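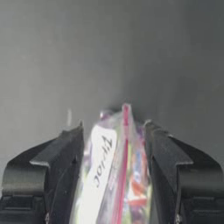
The Case for a Plain Gray Wall

By Alaric Park

Matte. Gray. No hooks, no shelf, no clock. Tamsin Mbeki has been painting rooms in Clornport long enough to remember when asking for a wall like that got you a worried look from the paint counter. Now it's half her calls.

"People want one wall that shuts up," she says. She's on a ladder, I'm holding the tray. "The rest of the room can yell."

I came to see her in May with a selfish reason. My own back room had been yellow, then white, then a green I don't want to discuss. I wanted gray. How hard could gray be.

Pretty hard. The shop on Brannigan Street carries 83 grays. I took home 6 cards and taped them up and by dinner four of them were purple.

Look at it twice

The trouble is light. A gray wall isn't one color for long. Near a window it goes pale and a bit warm, and by the far corner it's charcoal, same can, same coat. Mbeki makes clients look at a sample in the morning and again after the lamps are on. She won't sell them the second gallon untill they've done it.

"They call me and say the corner's wrong. Corner's fine. Corner's a corner."

She likes that about it. A white wall shows the same fade but people read it as dirt — on gray it just looks like evening. Shadows too. Put anything near a gray wall and you get a soft dark patch behind it instead of a hard edge, provided the lamp isn't right on top of it.

Go matte, go slow

Shine is the enemy, according to Mbeki. Any gloss at all and every old nail hole comes back to haunt you. So matte, and matte means prep. Fill, sand, wipe, wait. Fill again where you were lazy. She runs a work light flat along the plaster with the room dark and circles the bumps in pencil. My wall had a lot of circles.

Then primer. Then 2 coats, with a night between them. I asked if you could do both in a day and got the ladder look.

Rollers: short nap. Don't go back over a patch that's started to set, you'll leave a stripe and the stripe will be at eye level. It's always eye level. Cut in one wall's edges, roll that wall, then move on. She plays the same Emus record start to finish while she does it, and one side gets her through a short wall.

What it costs

My room came to $1093, with the plaster repair, which was most of it. Paint itself is the cheap part. You can skip the repair if your walls are newer than mine or you're less fussy then I turned out to be.

And then, leave it be

This is where most folks crack. First week, blank wall, great. Second week somebody turns up with a framed map. Mbeki asks people to hold off for a month, and she says the ones who do mostly hang things on a different wall.

One couple over in Flukolberg painted theirs behind a workbench, of all places. They find small dark things hard to spot against it so they moved the screws to a white tray. Otherwise no complaints.

Mine's been up three weeks. Warm side by the window, dark side by the door. The map is in the closet. I did keep the green for the inside of the cupboard — had most of a can left.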